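Ludar Pendulum and Reading Mat Set

Sold by Flevengate
Item no. 600
In stock, ships in 3 working days

Let's start with what we can't promise. A pendulum is a weight on a chain. Hold it over a chart, ask a question, and sooner or later it swings. Some of our customers are sure the swing comes from a guide or a higher self. Others put it down to the small muscles in the hand. We sell both groups the same pendulum and we have yet to see a test that settled the matter in favor of the first.

So this page won't tell you the Ludar is "charged" or "attuned." The maker's own leaflet says the brass was cleansed under a full moon. We asked which moon and got no reply. What we can say is that the point is centered, the chain doesn't kink, and the top bead is big enough to hold without pinching.

The mat is cotton, printed on one side with a half-circle chart: yes, no, maybe, and "ask again," which takes up more room than we think it deserves. The back is plain. If you already own a Preter board you may not need the mat at all, and the pendulum is sold separately for less. 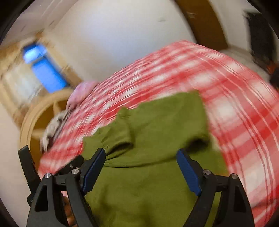 Olive-green cloth between the blue pads.

Rosário Simões tried the set for us over most of March. She wrote down each question before asking it and checked the answers later. Her yes/no results came out close to what you'd get from a coin. She also said she liked the ten quiet minutes, and she kept the pendulum.

What you get
Brass pendulum with chain and top bead
Cotton mat with printed chart
Drawstring pouch
Leaflet, 6 pages (see our remarks on the moon)

Care
Wipe the brass with a dry cloth. Skip the salt water bath the leaflet suggests, as it dulls the finish and gets into the links. Wash the mat cold and iron it on the back.

Please don't use it for
Health questions, lost medicine, money you can't spare, or whether somebody is cheating on you. We get letters about the last one.

Customer remarks
"Swings fine. Told me no to everything for a week." Witold Olszewski
"Nicer than my old Prata, which had a glued tip. I don't believe in it but my sister does." Laurinda Ramalho
"The chart smudged a little in the first wash." Catarina Sampaio

Returns
Send it back unused within 50 days for a refund. Wrong answers are not a fault. A chain that comes apart is, and we'll replace it free of charge.

Page last checked 22/12/2019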